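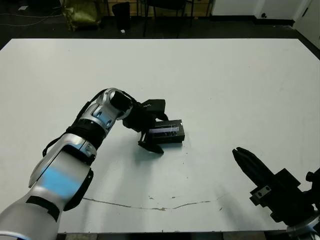

Cukance two-arm kit, three months in
Speaker notes, Chiamaka Yusuf. Slot is after lunch, so talk louder than feels polite.

Opening
Say hello. Say who paid: we did, full price, no discount, which I asked for twice. Ultan Mac Giolla did the setup and will take the hard questions. Point at Ultan.

What you get
Two arms, two parallel grippers, a controller, and a manual that was translated by someone in a hurry. Mounting plates are extra. So is the second power lead, for a product with two arms. Pause here, people usually groan.

The small box job
This is what we bought it for. One gripper goes to the box, the other comes in from the right and takes the handover. The box is small, black and a bit shiny, on a pale table. Sounds easy. Glossy side panels are where the Cukance software gets nervous, and it likes to ask for a rescan.

Numbers slide
1080 handovers attempted in November. 920 finished with no one touching anything. Leave it up long enough for the person in row two to do the division.
Of the rest, 40 were plain drops. Most of the others were the arm stopping to think and never coming back. Ultan calls this "meditating." The log calls it a timeout.

Cables
The cable runs along the outside of the arm. I know. It makes a loop past the joint, and you will learn to care about that loop. Ours wants a new tie every few weeks. Arnent sells a sleeve for it that costs more than I'd like to say out loud – say it anyway if asked.

Support
Cukance answers email fast and phones never. The Narska reseller is the other way around. Between them you have one decent help desk.

Compared with the Arnent kit
Arnent has better grippers and worse software. It also took us 50 minutes to calibrate each morning. Cukance does it while the coffee brews, provided you haven't bumped the table. We bump the table. (Don't look at Ultan.)

Would I buy it again
Yes, with a sturdier table and both power leads in the first order. If your parts are matte, go ahead. If they're shiny, ask for a trial and bring your ugliest one.

Questions
If it's about the warranty, I have the PDF open on the laptop. Page with the exclusions is bookmarked – it's the long one.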